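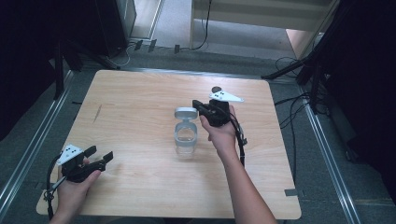
Photo: Evisitz. Recording with a Satness hand gripper pair, lidded container task.

Satness Hand Gripper Pair

Satness is a pair of hand-held grippers for recording two-handed tasks. The operator holds one in each hand and does the job directly, with no robot arm in the room. What comes out is a set of timed examples that can be used to train a robot policy.

The pair is made and sold by Evisitz and works with the Gosik recording software. It is meant for research groups and small engineering teams that need a lot of examples of the same few tasks and don't want to tie up an arm to get them.

How it works

Each gripper has two black jaw fingers, worked by hand. A white triangular plate with black dot markers is fixed on top. The tracking cameras follow the dots and Gosik works out where each gripper is and which way it is facing. Jaw opening is measured inside the handle and sent down the cable with the same clock, so position and opening line up without any editing afterwards.

The grippers are wired. We looked at a battery version and decided against it for now - the cable adds very little weight, and there is nothing to charge between sessions. Let the cable hang behind the hand and leave enough slack to reach the far side of the table.

Left and right units are not interchangeable. The marker pattern is different on each, and Gosik will refuse to start if they are plugged into the wrong ports.

What you can record

The pair suits tabletop work with objects that can be held between two fingers. Lidded containers are a good starting task. One gripper steadies the body while the other deals with the lid, and the two hands have to work together from the first second. Other tasks our customers record include sorting, stacking, folding small cloths and moving parts between trays.

Clear objects can be used. The tracking reads the marker plates only, so a see-through cup makes no difference to the gripper data. It may make a difference to your model if you train on camera images as well, and we suggest recording clear and solid versions of the same object.

It is not suitable for heavy lifting, hot items or liquids.

Setting up the space

Use a table with a plain, matt top and keep it in the same place for the whole set. Marks and scratches in the surface do no harm as long as they stay put. If you change the table halfway through, start a new set.

Dark curtains at the sides help to cut down reflections. Shiny metal in view of the tracking cameras can be picked up as false dots - cover it, or mask it out in Gosik before calibration. Tripods should stand clear of the operator's elbows. Run floor cables behind the table where possible.

Calibration takes 5 minutes and should be done at the start of each session, and again if a camera or stand has been knocked.

Recording a session

1. Plug in both grippers and wait for the two green lights in Gosik.
2. Place the object and bring both grippers over the table with the jaws open.
3. Press the foot pedal to start. Do the task at a steady, normal speed.
4. Press again to stop. Mark the take as good, poor or failed.
5. Move the object to a new position and repeat.

Keep the marker plates in sight of the cameras. The most common cause of a lost take is an operator rolling the wrist so far that the plate faces the floor. Gosik beeps when a plate has been out of sight for too long.

Keep the failed takes. They are stored separately and can be left out of training with one setting, but several teams have asked for them later.

In the box

Left and right gripper with marker plates fitted
Two cables
Foot pedal
Calibration board
Spare jaw fingers, one set
Gosik licence for one computer

Tracking cameras, stands and curtains are not included. A list of cameras we have tested is on the Gosik support page.

Specifications

Order code: 744
Connection: wired, one cable per gripper
Jaws: two fingers, replaceable
Body colour: black
Marker plate: white, triangular, black dots
Warranty: 18 months
Export: Gosik format, or plain tables with video

Common questions

Can one gripper be used alone? Yes. Choose single-hand mode and leave the other unplugged.

Will the data fit my robot? The same jaw fingers can be fitted to the Pelletier wrist mount, sold separately, so that the robot touches objects the way the operator did. Other mounts will work but you will need to measure the offset yourself.

Are left-handed operators a problem? No. Enter the operator's main hand on the session sheet so takes can be grouped later.

Delivery and returns

Orders are sent within 14 days. Unused pairs can be returned in the original box. Replacement marker plates are supplied in matched pairs only and must be registered in Gosik before use.

Page last updated Monday, October 5, 2020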